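# How to Run a Table-Clearing Demo at Your Open Day

I've done this demo at the Mikthorpe open day a few times now, and I finally wrote down how I set it up.
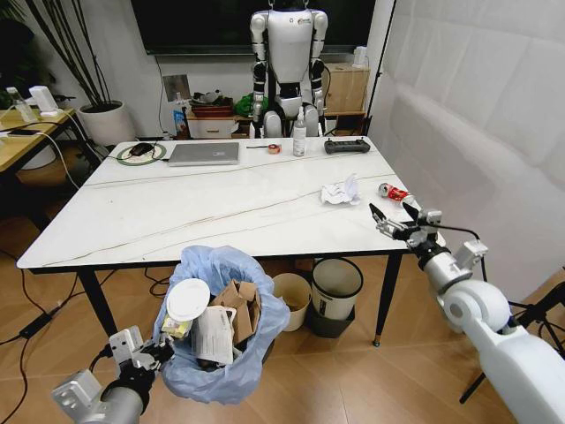
The job itself is plain old tidying. The robot picks up trash, drops it in the bin, and leaves the useful stuff alone. People love it! Everyone has a messy table at home, so you hardly have to explain a thing.

**1. Pick your trash.** Start with one can and one crumpled tissue. The can rolls if you bump it, and the tissue squashes, so visitors get to see two very different grabs. I save bottles for the second half of the day.

**2. Leave some things that should stay.** A laptop, a mouse, a spray bottle, whatever you've got. Line them up at the back and tell the crowd those are off limits (kids will watch them like hawks).

**3. Put the bin in front.** Keep it low and close, and check that both arms can reach it before the doors open. Empty it at lunch — I forgot once and spent the afternoon chasing cardboard.

**4. Do slow runs first.** I run everything at half speed for the first 90 minutes. The folks from Illar go full speed right away, and it looks great, but I like having time to talk while the arm moves.

**5. Mark a line on the floor.** Tape works fine. Last September we had nearly 300 people through the Rankin room, and the front row creeps forward every single time. Keep one person on the stop button and don't let them chat.

**6. Let visitors choose the next item.** This is my favorite part. Hold up two pieces of trash, let somebody point, and set the winner on the table yourself.

Reset between groups takes me a couple of minutes. If a grab misses, just let it try again and keep talking. I'll put my Stetero checklist up next, once I've fixed the part about charging.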